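Our robotics club in Torkby meets every Wednesday evening, and this month we work on the sorting task for the Istley student competition. It has 3 classes: bottle, plastic and can. The rules look easy when you read them.
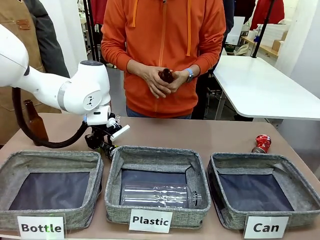 My part is the grasp planning. Glass was the most difficult for me, as the bottle is smooth and heavy, and I had chosen too little force. We trained with 67 recordings, but most of them were cans - my mistake, I made the list. 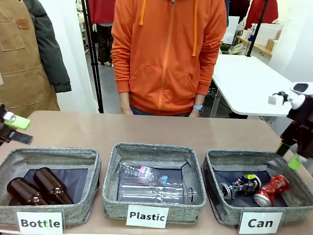 Crushed cans have no regular shape, so the model must look at the color and the shine also. I still want to add two more kinds of plastic bottle before we travel to Ornwood in August.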